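Two sets of fingers, one lobby: Maite Soler on comparing hand-held grippers

Jun 1, 2020

Maite Soler has spent most of this year with a gripper in her right hand. At Fleltar she runs the comparison of two finger designs for the company's hand-held tool, the one its people carry around to record grasps before anything goes onto an arm. We talked for an hour in the meeting room next to the hall where she does much of the work.

The two designs are called Lidano and Pratine. Lidano is a smooth silicone finger, the older of the two. Pratine has a ribbed pad in magenta, mounted on a hard plastic base. Soler says the color came from the supplier and she has stopped noticing it.

"People ask which one is stronger," she says. "Strength was never the trouble. I want to know what happens when you come in a little crooked, the way a person does at the end of an afternoon."

Her test objects are ordinary: a bottle with a screw cap, a mug, a flat red disc. The bottle gets most of the attention. It is clear, so the camera on the tool sees through parts of it, and the wall gives when it is squeezed.

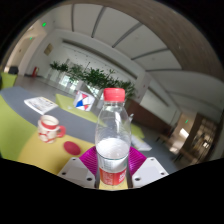
The Pratine fingers on either side of the capped bottle, seen from the tool's camera.

In the last round she logged 200 grasps per finger set on the bottle. Pratine held 179 of them through the lift and the set-down. Lidano held fewer, and Soler would not give me the number until her colleague Kyung-hwa So has gone through the recordings again. "Kyung-hwa throws out the ones where I bumped the table. She throws out more than I would."

The mug is a different story. Soler goes for the body on some tries and the handle on others, and on the handle the ribs matter very little. What matters there is how wide the fingers open and how much of the object the camera still sees on the way in.

"With Lidano the tips used to cover the handle just before contact," she says. "You were closing on something you couldn't see. Pratine leaves a gap you can look through."

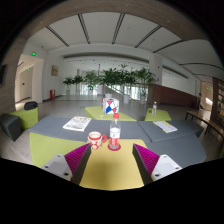

Why not a lab bench

The first rounds were done on a bench under fixed lights, and Florencio Campos, who works on the controller, was happy with the results. Soler was less happy. She moved the work out to the hall, with its big windows and seating in odd shapes.

"The daylight changes and the surfaces are gray, then green, then yellow. The background is full of plants. Florencio's tracking lost its place 4 times on the first morning. On the bench it had never done that."

Campos has since changed how the controller handles bright areas behind the object. Soler says it is better, and that she would like to see it in October, with the sun lower, before she calls it fixed.

The disc is the object she likes least. It lies flat, and both finger sets have to get under an edge that is hardly there. On the cushions the tips can press down a little. On a hard top they slide.

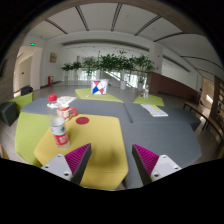
Fingers open over the yellow seat, with the disc lying flat on it.

She has asked for a thinner tip on the next Pratine version. Lensa Bogale is drawing it now, and the argument is over how thin it can get before it bends sideways on a full bottle.

I asked whether Lidano is finished. Soler said no. It is cheaper to mold, and it wipes clean faster than the ribs do. For soft packaging she still picks it up first.

The arm comes next. Fleltar has a Nieto arm on loan for the summer, and the plan is to mount both finger sets on it and repeat the bottle and mug rounds with the same camera position. "Then we find out how much of this was the finger," Soler says, "and how much was my wrist."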